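# Stelell wrist camera kit, reviewed from the budget side

4/27/22

We bought the Stelell kit in February as part of a two-arm tabletop setup at Sirnwood. I do the purchasing and had to defend the price, so most of this review is about money and time. The people who run the arms like the picture it gives. I'll get to that.

The kit cost $429 per arm. You get a small fisheye camera, a bracket, a cable and a bag of screws. The quote from Kuroda for a comparable camera was higher and didn't include the bracket. Zistine was cheaper but wanted a yearly software fee, and I try to keep those off equipment lines. They outlast the equipment.

What the $429 doesn't cover:

- A powered hub. The camera drops out on a long unpowered cable.
- Cable clips. The ones in the bag are too small once the gripper cable shares the run.
- A spare bracket. Ours cracked when a screw was overtightened, and a replacement took 15 days to arrive.

With two kits, the hub, spares, shipping and the hours I charged for mounting and calibration, the line came to $1787. I had planned for less. If you are writing a request now, put the labor in as its own item so it doesn't get trimmed along with the accessories.

The wide lens is the main reason to buy it. Working over a wooden tabletop, it takes in a finger of the gripper, a small white cup close by, and a good part of the room, up to the ceiling lights. The price of that is a lot of curve and a thick black border you pay to store with every recording.
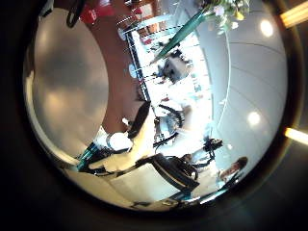 A reader of my earlier purchasing notes, writing from a lab with one arm, said the storage bill had caught them out more than the hardware did, and that they would have bought drives before a second camera. I agree with the order. Our drives came out of another account, so they aren't in my total, but they should be in yours.

Setup was fair. The printed guide skips the calibration step and sends you to a download page, and the file there was for the older bracket. Support answered by email the next morning with the right one. Mounting went quickly after that. The second arm took half the time of the first.

The warranty runs up to 29 months if you register the serial number, and much less if you don't. Register both units the day they arrive. I did one and forgot the other, and had to send in the invoice to fix it.

I'd buy the kit again for the same job. For a single arm doing one fixed task, get a plain camera on a stand and spend the difference on a spare set of gripper fingers. Four out of five, with the point off for the bracket.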